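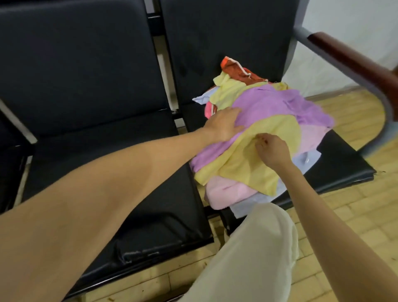

Pre-session inspection checklist – cloth sorting demonstrations, waiting-room chairs
Project: Kirnavetti. Completed by: Robel Birhane. Month: March

1. Seating
Chairs connected and stable: OK
Upholstery: NOTE. Torn patch with frayed material along a seam on one seat. Fabric can catch there during a pull. Tape it before the next block.
Armrests: OK. Keep the elbow inside the armrest on return strokes.

2. Floor
Clear of trip hazards: OK
Clean: NO. Small specks of debris under the chairs. Sweep between blocks.

3. Garment set
Mixed colors and sizes in one heap: OK
Drawstrings: NOTE. The orange-red piece has a thin white cord. Tuck it in before starting. Two earlier Cokari episodes were thrown out after a cord looped around a finger.
Frayed hems and loose threads: accepted. The method needs worn cloth. With only new towels in training, the Pindatus policy found the edge on 43 of 60 trials and did worse on anything ragged.

4. Demonstrator
Seated, both hands free, no rings or watch: OK
Pinch first, then spread: OK. One hand holds the layer underneath while the other lifts an edge.
Towels: take one corner up, then slide the other hand along until the cloth is taut. 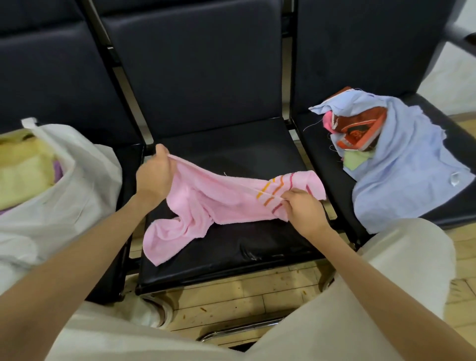

Stop there for a moment before the fold. The segmenter looks for that pause to split grasp from fold, and without it both get one label. Hurried episodes were the main source of bad labels in the Lungu comparison.

5. Bags
Plastic bag open, handles away from the hands: CHECK EACH TIME
Bag kept off the seat used for folding: OK

6. Session limits
Maximum 28 episodes per block, then a break: OK
Target for this set: 200 episodes

Result: cleared to record once the seat is taped and the floor is swept. Recheck item 1 after each block – tape lifts at the corners.

R. Birhane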